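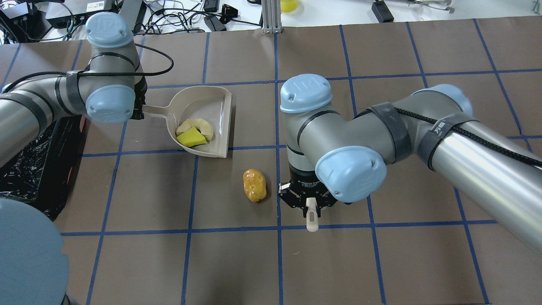

Gadisa Lencho wrote to me after last month's column to say that an all-inclusive is the only holiday where he stops doing sums in his head. You pay once, he says, and then you can leave your wallet in the safe.

I get the appeal. I still don't buy it. The sums don't go away, they've just been done for you by the resort, and the resort is better at them than you are.

Take my week at Potora in February. Seven nights, everything included, except the good restaurant, the beach beds in the front row and the boat to Helora, which I was told was a "partner experience." By Wednesday I had signed 3 slips for things I had assumed were mine already.

What bothers me more is how little anyone saw of the town. It's an 18-minute walk from the gate, with a fish market and a couple of decent cafes, and I hardly met another guest there. Why would they go? Lunch was paid for.

Kenneth Tan, who booked the same week, tells me he slept well and regrets nothing. Fine. But he couldn't name one dish he ate, and I'm not sure a pool and a wristband needed a long flight.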